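Altcombe Inquiry Support Unit — Workroom Notebook
Entry for October, opened 9:15 a.m.
Kept by Quentin Gaillard

Matter: compensation claims, former residents of Jilley House.

The hearing bundle was returned by counsel for the families with 3 queries. Two concern page numbering and were corrected before noon. The third concerns the transfer register for the east wing, where the dates of departure do not agree with the ambulance log. I have compared both against the ward diary and find that the diary supports the register. A note to this effect has been placed behind tab 4.

Scanning of the resident files continues. The target remains 700 pages per session, and the morning session met it. Files with water damage are to be set aside for Ms. Guérin and must not go through the sheet feeder. 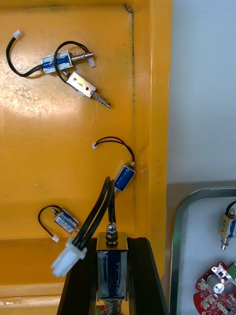
Small solenoids with black leads, yellow tray.

The province's written offer was received at 11:40 a.m. It covers funeral costs and a fixed sum for each family, and it leaves the question of further damages to the arbitrator. Mr. Militz has asked that the offer be logged but kept out of the shared bundle until the families have been advised. Colleagues are reminded that the sum is confidential and should not be written in this notebook.

Witness statements: four are signed and two are awaiting signature. The statement of the former night supervisor refers to an annex that we do not hold. I wrote to the department for it and have had no reply. If none is received by the next entry, a formal request for production should be drafted. 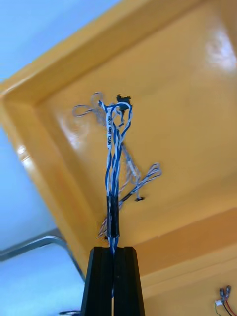 Blue and white twisted wires, black sleeve.

Afternoon. Met with Ms. Guérin on the order of witnesses. She proposes that relatives be heard before officials — a change from the draft timetable, and one that the families' counsel is understood to favor. I have no objection, provided that the interpreter is available for both days. Timetable amended in pencil only.

Outstanding:
Annex to supervisor's statement
Interpreter's confirmation
Index for volume 2, second half
Initials of Mr. Militz against the offer log

Cabinet locked 5:20 p.m. Key signed back to the front office. Q.G.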